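Cerdale Technical College
Automation Laboratory: Student Project Guide
Running a Kitting Exercise with Two Arms

This guide is intended for student teams in the second-year Mero project. The exercise requires a two-arm station to collect parts from four bins and place one kit in the center tray.

Before you begin

Confirm that the station has been reserved and that both emergency stops respond. Teams consist of no more than six students. One student operates the stop at all times and has no other duty.

Step 1. Load the bins
Place two bins on each side of the table and keep one type of part in each. Spread wired parts so that they do not tangle. Circuit boards should lie flat.

Step 2. Prepare the tray
Line the steel tray with a clean sheet of white paper and set it between the bins. Replace the paper when it is creased or marked.

Step 3. Assign the arms
The left arm serves the left bins and the right arm serves the right bins. Only one arm may be over the tray at a time. Enter this rule in the Eltberg task file before the first run.

Step 4. Run at reduced speed
Set both arms to 32 percent of full speed. Have each arm approach its bin from above and pause before the gripper closes. 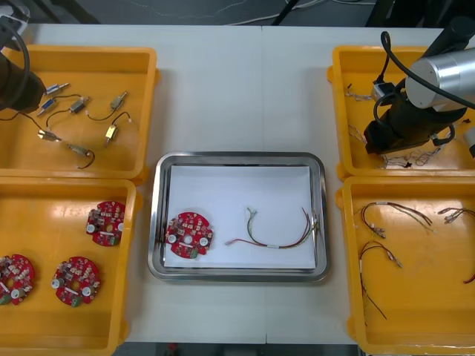
Wire harnesses should be gripped at the sleeve in the middle of the bundle. A harness picked up by a single strand must be returned to its bin and the attempt recorded as a failed pick.

Step 5. Record the results
Enter every attempt in the shared log, including those stopped by hand. Last year's teams recorded 3,313 attempts, and their entries remain available for comparison.

At the end of the session, return both arms to the home position, switch off the controllers and sort all parts back into their bins. Reports are due in December.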